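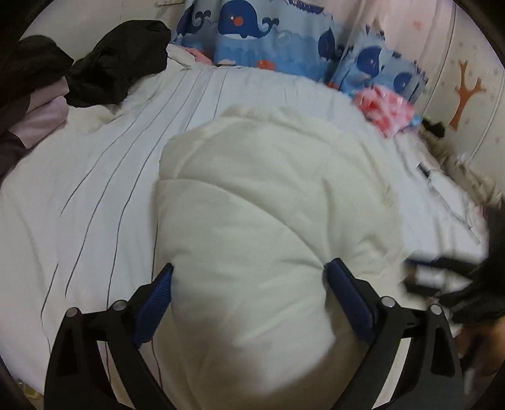
Why does a quilt keep you warm?

Quick answer – it doesn't make any heat. You do! Your body is like a little heater that never switches off, even when your asleep.

So what's the quilt for? Trapping air. Inside is fluffy stuff called filling. Tiny fibers, lots of gaps. Air gets stuck in the gaps and heat moves through still air very slowly. So it stays near you.

Squashed quilt = less air = colder toes. Give it a shake in the morning.

Birds do this too. On a cold day they puff up there feathers to hold more air. Same trick.

Try it – two jars of warm water, lids on. Wrap one in a thick sweater. Leave the other bare. Wait 30 minutes, then feel both. Which one is warmer?

Next up in March: why ice floats.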